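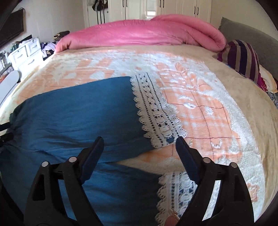 Blue trousers with lace cuffs, spread on a bed for the folding task.

Students practice folding at home
By Jawad Kazmi
April 9, 2018

The robotics club of Elten College in Burkaslow will enter its first clothes folding contest in May. The 16 members practice at home with hand-held grippers. Each team must fold 5 garments in 30 seconds per piece.

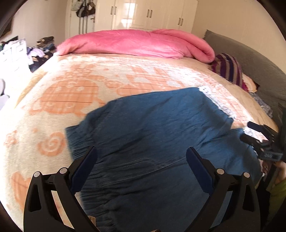 Two grippers at work over the blue garment.

Trousers are the most difficult item, said club leader Võ, who teaches mechanics at the college. The club received a grant of 880 dollars from the Redberg fund.

Last updated: April 9

Sign up for our newsletter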